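Tritcombe Dental Plan: Your Questions

When can I sign up?
Enrollment opens in May and you can join online or by mail. Already a member? You'll be renewed automatically — no forms!

Who can be on my plan?
You, your spouse or partner, and any children living at home. Kids get 2 cleanings a year at no extra cost, and we love seeing them start early.

Can I keep my dentist?
Very likely! Our network has 741 offices, including every clinic in Lendirville.

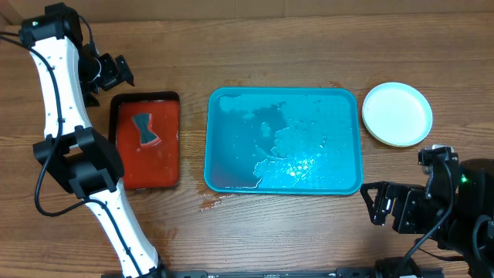 How do I read my benefits chart?
Your chart sorts every treatment into one of three color groups, and it's really quick to learn. Think of the red tray, the blue tray and the white plate on the table: red is for major work, blue for fillings, white for checkups. Your copay is printed beside each group.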